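3.2 Resting posture of tools with a wide working end

Of the 124 utensils in the Norkolano household inventory, 11 have a working end broader than the handle and flat enough to bear the weight of the whole tool. Mashers, pressers and some whisks with a disk-shaped head fall into this group. Participants were asked to put each tool down on a plain white tabletop as they would between two steps of a recipe, and the resulting posture was coded as lying, leaning or upright.

Upright placement was coded only when the tool stood on its working end without support and the handle pointed upward. Leaning tools were coded separately, even where the angle was small. 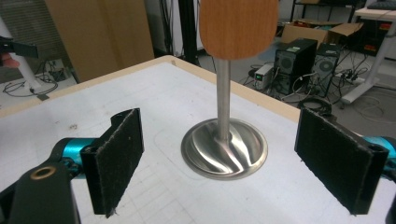 Figure 4. Upright posture: utensil with wooden handle, steel shaft and round, ridged base, standing on the tabletop.

The type shown in Figure 4 has a narrow shaft between handle and base, so the hand stays well clear of the part that touches food. Doolan coded the base as a shallow dome with a flat rim. Under our scheme the rim, and not the dome, defines the contact area – a distinction that matters for three of the tools, whose domes have no rim at all. Those three were coded as leaning or lying in every trial.

Handle material was recorded but not used as a factor, as wood and steel handles were unevenly spread across the group. Tools placed in a holder or hung from a rail are treated in Section 3.3.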